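Home News Reviews Conditions A-Z Newsletter Search

Galari Forehead Thermometer Review: Fast, Quiet, and Too Sure of Itself

By Higinio Escobedo

The Galari is a no-touch thermometer that costs $63 and says on the box that it is "clinic accurate." I wanted to know which clinic. The leaflet doesn't say, and the support email I sent to Hitinstead, the company that sells it, came back with a link to the same leaflet.

I bought mine in November, right as the first round of coughs went through my daughter's school, and kept it going through two colds and one real fever. I also kept a plain digital stick thermometer next to it, the under-the-tongue kind, and wrote down both numbers each time. I ended up with 161 pairs of readings in a spiral notebook. It's one household and one device, so take it for what it is. 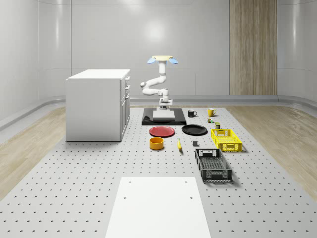 White robot arm beside a drawer cabinet, computer rendering.

First, the good part. The thing is fast. You hold it near the forehead, press the button, and the number is up before a sleeping kid can roll over. The screen is easy to read in the dark and the beep can be turned off, which on my old one it could not. If all you want is to check on a child at 2 a.m. without waking her, it does that well.

Then the numbers. When everyone was healthy, the Galari and the stick mostly agreed, and I started to think I'd been unfair. But a thermometer that works on healthy people isn't doing much for you. On the night my daughter was burning up, the stick read 102.6 and the Galari gave me 100.9, then 101.8, then 100.7, all inside a minute. I would have handled those as different situations. The low ones might have sent me back to bed.

Part of this comes with the type. Forehead skin is affected by sweat, a cold room, a hat, a pillow. The leaflet does tell you to let the person sit indoors for 20 minutes before taking a reading, and to wipe the skin dry. Fine, but that line is on the back page in small print, and the front of the box promises "instant results anywhere." I don't see how both can be true.

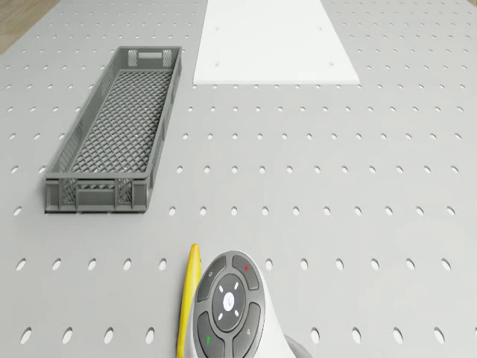
The app is where I lost patience. It wants an account, a birth date and your location before it will save a single temperature. Once you're in, it offers a "wellness score" from the last few readings. I asked what goes into the score and got no answer. It dropped to "fair" one morning after I took three readings in a drafty hallway, and it suggested I consider a vitamin bundle, also sold by Hitinstead. I deleted the app after that. The thermometer works without it, though you only get the last ten readings in memory and no times attached.

I borrowed a Karras ear model from my sister to compare. It's uglier, needs the little plastic covers, and my daughter hates it. It was also steadier on the fever night, staying within 3 tenths of a degree of the stick each time I tried. I had it for a few days only, so I won't call that a full test.

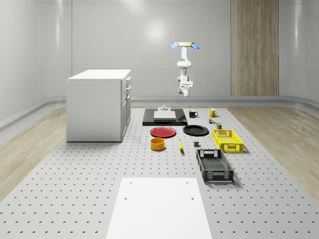
Build quality is okay. The battery door is loose and came off in my coat pocket. The lens on the front has no cap, and the leaflet says smudges throw off the reading, so a cap would have been nice at this price. Warranty is one year, and you pay the return postage.

Would I buy it again? No. I'd use it for a first look and then reach for the stick if the kid seemed sick, and you can do the first look with your hand. If you already own one, take several readings, write down the highest, and check it against something that goes under the tongue. For a baby under three months, skip all of this and call the doctor.

Rating: 2 out of 5

Contact | Privacy | Corrections | © Basisthorpe Health Reviews | Back to top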